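Lizelle Venter
7 mai 2023
Fil : les ingrès solaires et le choix du lieu. Pourquoi le thème d'ingrès calculé pour Notthorpe ne dit pas la même chose que celui de Coughlan. 1/10 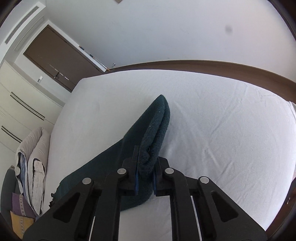 Serviette bleu-vert sur drap-housse blanc.

2/10 Rappel. L'ingrès est l'instant où la longitude apparente du Soleil atteint 0° d'un signe cardinal. L'instant est le même pour toute la Terre. Seuls l'Ascendant, le MC et les cuspides changent avec le lieu.

3/10 On dresse donc la carte pour le siège du pouvoir. Pour une commune, je prends les coordonnées de la mairie. Le centroïde du territoire donne des écarts gênants dès que la commune est étendue.

4/10 Durée de validité, selon la règle classique : Ascendant d'ingrès de Bélier en signe fixe, la carte vaut l'année. Signe double, deux cartes (Bélier et Balance). Signe cardinal, on dresse les quatre.

5/10 Notthorpe a cette année un Ascendant fixe, une seule carte suffit. Coughlan tombe en signe double, à 3 degrés de la limite. Je garde la Balance en réserve et je ne publie rien sur l'automne pour l'instant.

6/10 Maisons : Regiomontanus pour les ingrès, par habitude de lecture. En Placidus, le maître de X de Coughlan passe en IX. Si votre jugement dépend de ce seul détail, il est trop fragile.

7/10 Calculs faits avec Grirkum, vérifiés à la main sur les tables de Traden. Écart maximal sur l'Ascendant : moins d'une minute d'arc. Attention, Grirkum arrondit l'heure à la minute si on ne change pas le réglage par défaut.

8/10 Mon fichier contient 768 cartes d'ingrès, soit 192 années complètes. Les événements associés viennent de la presse locale, nearly... pardon, presque 2 000 entrées datées. Les heures manquent souvent, je ne les reconstitue pas.

9/10 Orbe retenu pour les angles : 3°. Au-delà, je note la planète en maison et je ne lui donne pas la priorité. Saturne à 60° du MC n'est pas un Saturne angulaire, je le précise vu certains messages reçus.

10/10 La prochaine série portera sur l'ingrès de Capricorne, en décembre. Avant cela, un fil sur les lunaisons qui précèdent l'ingrès, avec les mêmes deux lieux et les mêmes orbes.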